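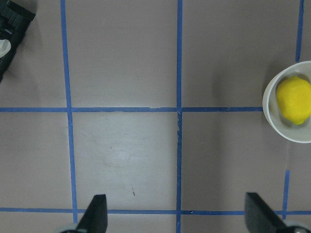 Tape Grids on a Tabletop: Worth the Bother?

Zofia Adamczyk swears by marking a table into squares before laying out dishes and food. I had my doubts and still have a few, but the method is simple enough.

1. Wipe the table. Brarnico sells a special pre-tape cleaner. I used dish soap and saw no reason to upgrade.

2. Run the long strips first, using blue tape. Guides will tell you to use a level. Skip it. A strip that leans a little still separates one square from the next.

3. Lay the cross strips over them and press hard where they meet. Those joins are the weak point, and the tape frays there whatever the package claims.

4. Give each item its own square. Plate in one, white container in another, lemon in a third. If a plate hangs over a line, leave it.
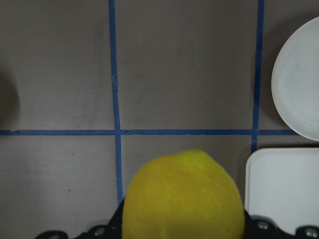
5. Check the joins before you reuse the grid. Lifted ends can be trimmed. I wouldn't tape over them, as Wojciech Kurek suggests, unless you enjoy peeling double layers.

6. Pull the tape off slowly, at a low angle. I don't believe the "no residue for 12 months" talk, so test a corner first.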